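Speaker notes – Choosing and keeping floor coverings at home
Daryna Melnychuk, Trudarley showroom, evening talk

Start at 6. People will still be finding seats, so open with the housekeeping and the tea, then go straight in.

Opening. Say who I am and that I have sold and repaired rugs for the Trudarley shop since it was a market stall. Tonight is for people buying a rug for a room they already live in. If anyone came for wall-to-wall fitting, Omo handles that side and there are cards by the door.

Size first. Most people buy too small. Ask for a show of hands on who measured the room before shopping. The front legs of the sofa should sit on the rug, at least. In a dining room the chair has to stay on the rug when it is pulled out. Tell them to mark the shape on the floor with masking tape and live with it for two days before they spend anything.

Fiber. Pass the samples along the rows, wool first. Wool hides dirt well and springs back after furniture has stood on it. Cotton is lighter and some small pieces can go in the machine, but it flattens. Jute looks good and hates water. Synthetics are cheap and easy to clean, and I have one in my own back hall, so no sneering. 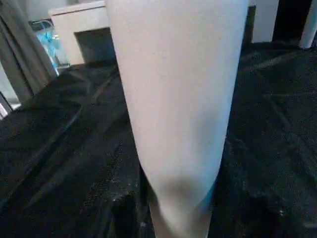
Color is where people get nervous. A mid-tone with some variation in it is the easiest to live with. Plain pale rugs show every cup of coffee, and plain dark ones show lint, crumbs and dog hair by lunchtime. If somebody has their heart set on near-black, point to the dark surface here, with tiny light flecks scattered all through it. A speckle like that gives the eye something to land on, and a few crumbs get lost among it. The same goes for gray and navy. Take the sample home and look at it in the evening with the lamps on, too.

Pattern. Keep this short, we ran over in February. A busy rug wants quiet curtains. A border makes a small room look smaller. Show the Grernetti runner, then the Xia oval, and let people walk around them. Shoes off for the Xia.

Price. The Grernetti runner is 80 dollars and the large hand-knotted piece on the back wall is 2852. Someone will ask why. Turn over a corner of each and show the backs. On the hand-knotted one the pattern reads almost as clearly from behind and the fringe is part of the foundation. On the runner the fringe is sewn on. Neither is a bad buy. The runner is for a hallway with boots in it.

Underlay. Do not skip this part even if time is tight. Felt for hard floors in living rooms, rubber and felt together for halls and anywhere with stairs nearby. Cut it an inch short on every side so the edge lies flat.

Care. Vacuum without the beater bar on anything with a fringe. Turn the rug end for end twice a year. Blot spills with a white cloth, working from the outside in, cold water only on wool. No steam cleaners on jute – say it twice. For moths, look underneath the furniture, where it is dark and the vacuum never goes.

Questions. Likely ones: heated floors (yes, with a thin underlay, check the floor maker's limits), shedding on new wool (normal, it slows down after a few months), and whether we buy old rugs (bring a photo of the back as well as the front).

Collect the samples before people put their coats on. Order forms are in the blue folder under the till.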